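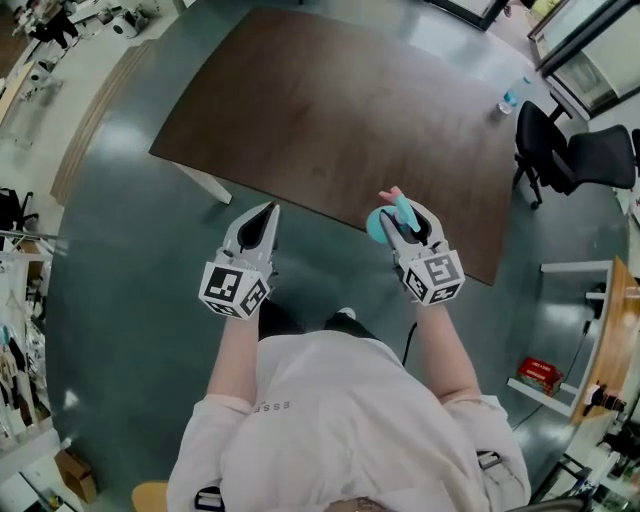

*Pink top, pastel toy, green floor.*

So I've given up coffee after 2 pm, and I have opinions about it. I used to have my last flat white at four, sometimes half past, and then lie there at midnight composing emails to the body corporate in my head. My sister-in-law swears by decaf but I reckon it tastes like the water you've rinsed a mug in.

First week was rubbish. Headache by the Tuesday-ish part of it, cranky with everyone, ate a whole packet of Scotch Fingers in the car outside the chemist. Then I found a roasted barley thing called Wukeo at the health food shop (272 grams in a tin, pricey, smells like toast) and it's been my arvo drink ever since. You want two heaped spoons and proper full-cream milk – oat milk makes it go grey and sad.

I'm asleep by 10:30 most nights now, which is unheard of in this house! The dog has noticed and colonised my side of the couch by eight.

Still having two coffees in the morning, mind you, and I'm not giving those up for anyone. If you know a decent herbal tea that isn't peppermint, pop it in the comments. I've got half a shelf of peppermint already.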